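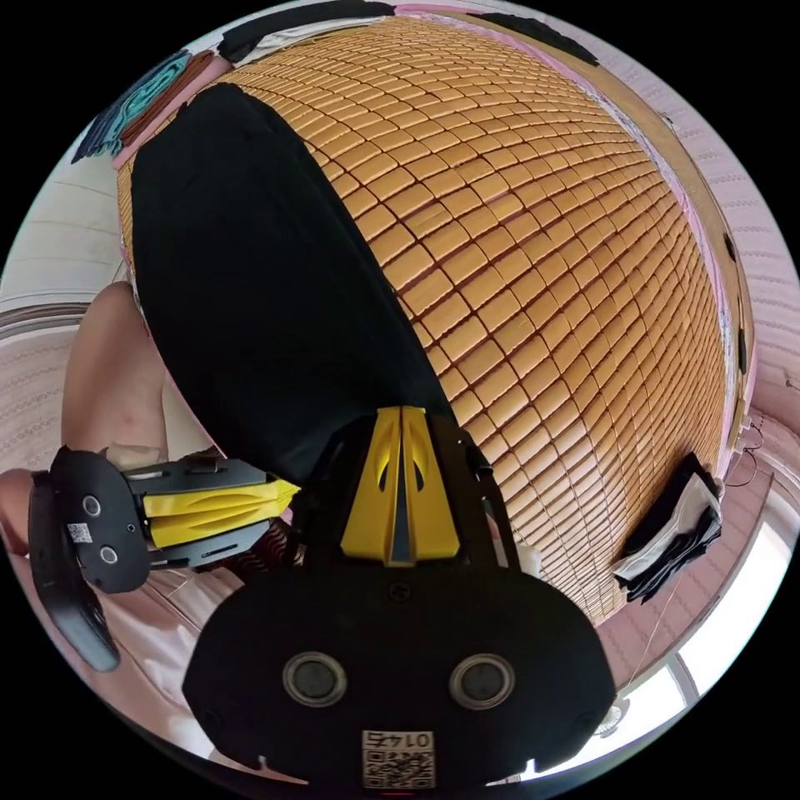
Sleep gets worse in June, according to a shop worker in Ballesgate whose answer opened our survey, and no fan makes up for a hot mattress. Most of the 29 households we asked agreed.

Chapter 12 deals with heat and bedding. A sleeper gives off warmth all night, and whatever lies underneath either holds it or lets it go. Thick padding traps air and holds heat well – useful in winter, less so in summer. 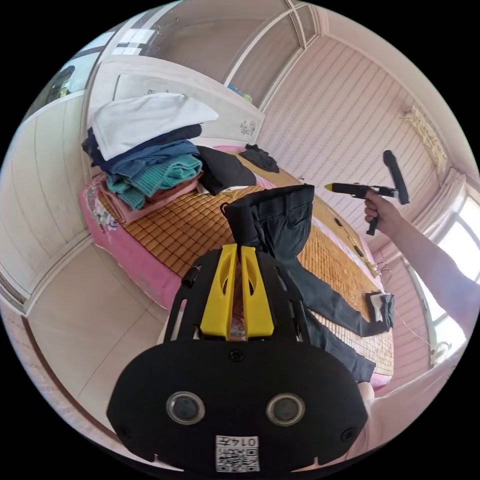
Hard surfaces such as tile, cane and bamboo behave differently. They draw heat from the skin at first, then warm up slowly. Section 12.1 sets out the terms used, and Section 12.2 compares results from Ballesgate and Dirwood.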